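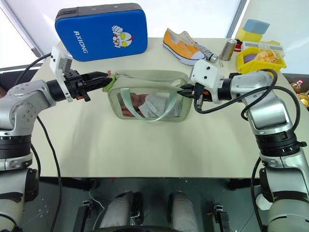
Home | Equipment | Services | Parts | Contact

Urrutia Two-Arm Handling Bench
Order ref. 2972

The Urrutia bench is a pair of arms on a fixed base, built for goods that arrive mixed and soft: zipped pouches, shoes, cases, bagged snacks. It is sold for returns desks and small packing rooms where a conveyor would not fit. Each arm lifts on its own, or the two can take an item from both sides.

Prulberg put in 11 benches at its Desinham returns room in April. The people there used to open and check every bag by hand through the whole shift. They now set out the goods, deal with whatever the arms leave, and decide what goes back on sale.
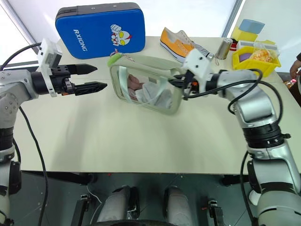 Pouches with a zip take the longest to learn. Staff choose the grip point on the screen and can change it without calling us. Nadhirah Ong, shift lead at Desinham, moved two of her team from checking to repairs, a job that had been sent out before. Hours and pay grades stayed as they were. Her one complaint is the morning start-up – it has to be done before the first van, so somebody comes in early.

Training takes a day on site and is run by Javiera Jara from our Zilturstead workshop. Bring the people who will use the bench, not only their manager.

Supplied with: two arms, two grippers, base, stop button, spare finger set (part 801).
Clear space needed behind base: 170 cm
Service visits: every Friday for the first month, then on request

Last updated: April

Contact the Zilturstead workshop | © Urrutia | Back to top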